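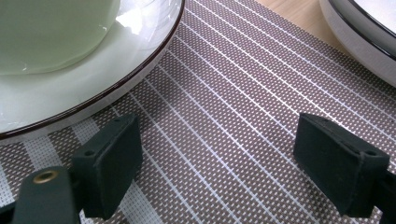 Wivetti hand-held teaching gripper - 10 weeks in

Posted March 2018

Short version: good tool, annoying trigger, buy the spare pads. Long version follows, typed on a lunch break so excuse the mess.

What I use it for

Table setting and clearing. Plates, small dishes, cups later if I get that far. You hold the thing, do the job yourself, it records, and the arm learns from the recordings. Before this I was driving the arm by remote with a Haldane joystick box, which I still own and still use for some stuff. More on that below.

Paid 480 for the gripper with the camera mount and one set of pads. Case not included. Should be, at that price.

Setup

Fast. Screwed together in 30 minutes including hunting for the right hex key. Brass-coloured threaded inserts in the black brackets, which I was really happy to see - my old Forketti had screws going straight into plastic and they stripped the first time I swapped fingers. No stripping here so far and I've had these off a lot.

The manual is bad. Calibration page is two paragraphs and one of them is about the warranty. Go slow, open and close all the way a few times before you press record, and check the opening readout goes to zero. Mine didn't the first day. Restart fixed it.

Pads

Black, rubbery, a bit of texture, edges softened. Big blocky things. Grip on a glazed rim is excellent, better than I expected. A dinner plate wants to rotate when you pinch it at one edge and these hold it pretty well if you get far enough in over the brim. Small dishes are easy.

They are thick though. Getting one under a plate that sits flat on a placemat is a pain. You push the mat along, mat bunches up, start over. I ended up taping the mat to the table at the corners, then coming in low from the side. Works most of the time. A thinner pad would fix it and Wivetti doesn't sell one. Why not?

Also they pick up lint like crazy. Wipe them every session.

Trigger

My main complaint. Too stiff for long sessions. I did 62 demos in one afternoon, all the same thing, small dish off plate and onto the table, and my index finger was done. Sore the next morning too. You can back the spring off one notch and it helps, but then the fingers don't open all the way on their own and you get sloppy releases in the data. Put it back to stock after a week.

Camera view

Wide enough to see both fingers and whatever you're going for. Glare is the thing to watch. White glazed plates under ceiling lights get big bright streaks and I don't love feeding that to the arm. Turned off the overhead right above the table, used a lamp off to the side, much better. Busy patterns are another one to think about. I have a tight woven mat with stripes and went back and forth on wether to use it. Kept it in for half the demos so the arm doesn't only know a bare table. Seems fine.

Versus remote control

Haldane box: slow, precise, you see exactly what the arm can and can't reach. Nothing gets recorded that the arm can't do. Boring as anything. A clean pickup takes me ages.

Hand-held: way quicker, feels natural, but you cheat without noticing. You twist your wrist in ways the arm won't. First batch I recorded was half useless for that reason. Now I keep my elbow in and move like I'm stuck to a post. Feels dumb. Works.

If you can only have one and you do tabletop jobs, get the hand-held. If you do tight spaces or anything heavy, stay with remote.

Software

Jedevstead export works, one click, no complaints. The built in viewer crashes on long sessions. Save often. Last update was October and it didn't fix it.

Battery

Fine for a morning. Charges slow. Port cover is already loose.

Good
- solid brackets, metal inserts
- grip on glazed plates
- quick to set up
- light enough to hold a while

Bad
- trigger spring
- thick pads, no thin option
- manual
- viewer crashs
- no case

Four stars out of five. Would be higher with a softer spring. Will update if the pads wear out, they look ok so far. Ordered a second set anyway, shipping took forever.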